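Humdale Counter Arm
Equipment > Break room and light kitchen > Single-arm stations

Sold by Wuvow. Ships in 3 crates. Lead time: 9 weeks from signed site sheet.

Overview

The Humdale is a single robot arm with an enclosed gripper, meant for the kind of small, fiddly counter work that every office agrees is someone else's job. Coffee supplies, paper goods, bags that need to be picked up and put somewhere sensible. It works at an ordinary counter, at an ordinary pace, and it has never left a passive-aggressive note on the fridge.

We sell it to facilities managers, shared kitchens and the occasional lab that wants a difficult countertop to practice on. If you are buying one to save money on coffee service, please read the section on budgeting first. If you are buying one because your director saw a video, read it twice.

What it is good at

Rigid things that stay the shape they were when you last looked. Jars, cups, small plates, lids with a bit of height to them. The gripper closes gently enough for an empty paper cup once it has been tuned, and tuning is included in the install.

What it is less good at

Zip-top bags. Everyone asks about bags, and the answer is that a flat, clear, crumpled bag is a hard object for any machine to find, let alone lift by the correct corner. Ours manages it often enough to be worth teaching and not often enough to be put in a contract. Loose coffee beans are in the same category, with the added feature that they roll.

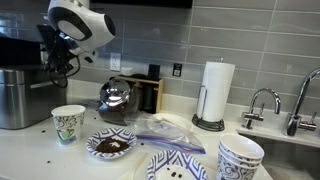 Shiny surfaces deserve a line of their own. Chrome lids, polished faucets and glossy tile all throw light back at a vision system, and the arm can be a little slow to make up its mind about them. Matte is your friend. We don't suggest retiling. We do suggest having Ultan Ní Chonaill, our site planner, look at your lighting before you sign anything, and he will do that from photos at no charge.

Planning your counter

Most of the trouble we get called about was decided before the crates arrived, usually by a person with a tape measure and a good attitude. Please send us the following with your site sheet:

Counter depth, measured from the wall and again from the backsplash if there is one.
Distance from the arm's mount to the nearest sink edge. Cables and sinks should have a relationship based on distance.
Location of every outlet along the back wall, and what is already plugged into it.
Anything tall that lives on the counter. Paper towel holders are the usual culprit.
Appliances that can't be moved, including the ones that could be moved but have a fan club.

Leave the arm a clear side to come in from. It is happier approaching from one end of the counter than reaching over the top of an espresso machine, and so is the espresso machine.

Budgeting

The arm is the part people budget for. The rest tends to turn up later in the year, so we would sooner list it now:

Mount and fixings, quoted per site.
Gripper pads, sold in packs of 7. A busy kitchen goes through one pack between services.
Diro controller license, renewed yearly in April. The first year is included.
Consumables for setup. Allow 200 paper cups and more coffee than seems reasonable. The cups will be dropped, nudged, stacked, unstacked and, in one memorable week at our own place, worn.
Staff time. Put down a real number. “As needed” is how a receptionist ends up being your robotics department.

Rental is available through Ó Gríofa if capital spending is frozen where you are. The monthly rate looks alarming until you compare it with buying outright and then moving offices.

Demonstrations

The next open bench day is Wednesday, 9th November. Bring your own cups, jars and problem objects – we mean this, the demo goes better with things you own and dislike. Banafsheh Ansari runs the bench and can tell you fairly quickly whether a Humdale suits your counter. She has talked more than one visitor into a second wastebasket instead, and sales has learned to live with it.

Returns

Unopened crates may be returned for a full refund less freight. Opened crates are subject to inspection. Gripper pads with coffee ground into them are yours to keep.

Request a quote | Download site sheet | Ask about rental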